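Six weeks of the sleep app and I am no better rested

I signed up for Jistilex in March, after Marjan Najafi at work told me it had changed her life. Marjan says that about a lot of things, but she did look well, and I had been waking at ten to four every morning for most of the winter. So I paid for the full programme and told myself I would do it properly before I complained.

I have now done it properly.

The idea is that you keep a sleep diary, the app works out your "sleep window", and then it tells you when you are allowed in bed. Mine started at 29 minutes past midnight. Why not half past? I wrote to ask and got a cheerful reply thanking me for being on the journey. I still don't know. I suspect an odd number looks more scientific than a round one.

The first week was grim. I sat on the sofa at eleven with my eyes closing, waiting for permission to go upstairs. By Wednesday I put the kettle in the fridge. My husband suggested that a person who is tired at eleven could go to bed at eleven, and the app had no answer to this apart from a short video.

To be fair, cutting down time in bed is a real treatment and people who know far more than me take it seriously. My GP mentioned it years ago. What I object to is everything that has been piled on top. There's a score out of 700. I got 14 points for "evening mindset" on a night when I had filled in the mindset page while brushing my teeth and thinking about the gas bill. There is a magnesium powder, naturally, sold separately, and a pillow spray by a firm called Hisari that smells like the inside of a new handbag.
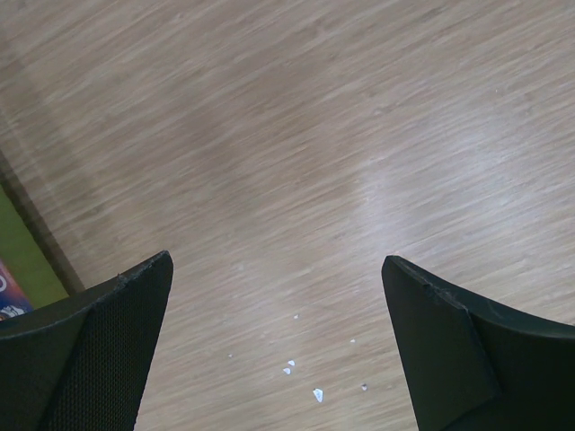

Then there are the success stories. I read every one of them on the website, because I was awake. A man who had slept two hours a night for ten years was cured in 6 days. A woman threw away her tablets and took up rowing. None of them say what they were doing a year later, and that is the only bit I want to know. Anybody can sleep well for a week if they've been kept up past midnight for the fortnight before.

My own results, for what they're worth. I fall asleep faster. I still wake before dawn, though a bit later than I used to, nearer half past four. I feel the same at three in the afternoon as I always did, like something left in a coat pocket through the wash. The app calls this "strong progress" and would like me to renew.

I won't be. I'll keep the later bedtime, within reason, and I'll keep the rule about getting up if I'm lying there cross, which was free in a library book by somebody Van Damme that I borrowed long before any of this. The coffee stops at noon now as well. That one I did on my own and I'm fairly sure it has done most of the work, but there's no way to tell when you change four things at once.

If you have used it for longer than I did and you're still sleeping, do leave a comment. Please say how long it's been.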